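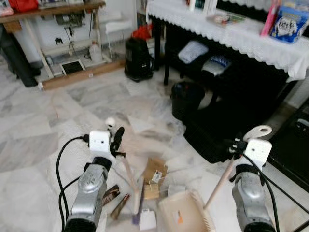
*Sweeping up cardboard on the marble tile, with the workbench behind.*

# Prendale long-handled broom and dustpan: a very happy review

December 28, 2018

I have now written more words about a dustpan than I ever planned to, so let me get the verdict out first: I love this set. I bought it at the start of the month, right when the boxes began arriving, and I have used it every day. If you have hard floors and a back that complains, read on.

The set is two pieces, a small broom and a hinged dustpan, and both come on long pale wooden handles. You hold one in each hand and never bend down. I know this isn't a new idea (every movie theater lobby has had one forever), but the home versions I'd tried before were all thin metal tube and sad little scoop. This one feels like a real tool.

## Where it gets used

My floor is gray and white marble tile, 600 square feet of it on this level, and half of my life happens at a wooden workbench at one end. I cut up boxes there, I wrap things there, I fix things there, and everything lands on the tile. Gray and white marble is wonderful at hiding paper scraps until you step on one in socks. It's also slick, so a light broom tends to skate over small stuff and send it under the bench, where it joins whatever I've stored down there.

I had been dragging out the vacuum for every little mess. It does fine with crumbs, but it hates cardboard. A torn corner with a shipping label still on it goes flat against the floor nozzle and stays there, and then you're on your knees after all.

## The broom

Purple bristles! I'll admit that's half of why I picked it. The head is narrow, which worried me when I took it out of the box, and I've completely changed my mind. A wide head is great for a garage. Around chair legs and along the front of a bench you want something you can steer, and this one goes exactly where I point it.

The bristles are on the firm side of medium. They'll move a flattened wrapper without folding over, and they still pick up the fine stuff if you slow down a little. I did get some shedding the first two days, maybe a dozen strands, and then it stopped.

There's a small round white knob at the top end of the handle. I thought it was decoration. Then I noticed that I rest my palm on it when I'm doing short strokes close to my feet, and now I miss it when I pick up any other broom. Such a small thing, and so nice.

## The dustpan

The pan is beige plastic, wide and flat in the scoop with a raised wall at the back, and that wall is what sold me. You can push a good pile in with one firm stroke and it doesn't ride up and over. My old Endham pan had a back edge so low that anything round went straight across it and out the other side.

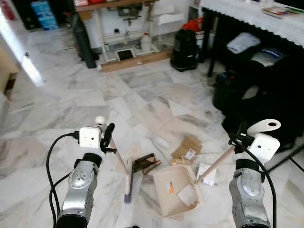 The hinge is the other thing I was curious about, because that's where the Endham gave up. On the Prendale the pan tips as you lift, so the pile slides to the back and stays there on the walk to the trash. It's a bit stiff out of the box. Mine loosened up after a week, and the ribbing along the hinge hasn't cracked or gone white the way stressed plastic does. I'll update this if it changes.

The front edge sits down well on smooth tile. You'll still get that one thin line of dust that every dustpan leaves. Pull the pan back a couple of inches, sweep again, and it's gone. On grout lines I angle the pan a little and that helps too.

At the top of the handle there's a flat white tip with a hole in it for hanging. Mine lives on a nail, and it hasn't slipped off yet. The broom, sadly, has only its knob, so it leans in the corner and falls over about once a day. I would happily trade a dollar or two for a second hole!

Oh, and the sticker. It's orange and white, it's on the side of the pan, and it does not want to come off. I got one corner up with my thumbnail and quit. Warm water and dish soap may do it, I just haven't cared enough to try.

## Compared with the other one I tried

My friend Iraís Rosales has the Tokgöz set and let me borrow it for a weekend before I ordered. It's lighter, and the handles come apart for storage, so if you live in a small apartment you may like it better. But they also come apart a tiny bit while you sweep, with a click at the joint on each stroke, and by Sunday night - all right, by Saturday lunch - I was done with it. The one-piece wooden handles on the Prendale are a pleasure by comparison. They're smooth, they're warm to hold, and they don't rattle.

## Price and a few gripes

I paid $60 at Gradadley, shipping included. That is a lot for a broom and dustpan, and I dithered over it for days. I've bought three cheap sets in four years, though, so I've stopped feeling silly.

Gripes, in the order they bother me:

- No way to hang the broom.
- The two pieces don't clip together, so you carry one in each hand even when you're only walking to the closet.
- Beige shows every smudge. I rinse the pan on Sundays and it looks fine again for a day.
- For large sheets of paper it's no use at all. They slide under the pan instead of into it. Pick those up first and then sweep.

For cardboard bits, wrappers, sawdust, wood slivers and the little curls of tape that get everywhere, it's terrific. I did the whole level after our last round of gift wrapping and my back felt perfectly normal the next morning, which has not been true of any December I can remember.

Four and a half stars. The missing half is for the hanging hole, Prendale, if you're reading. I've already ordered a second set for my mother, who has the same tile and a much worse back, and I asked for the purple again.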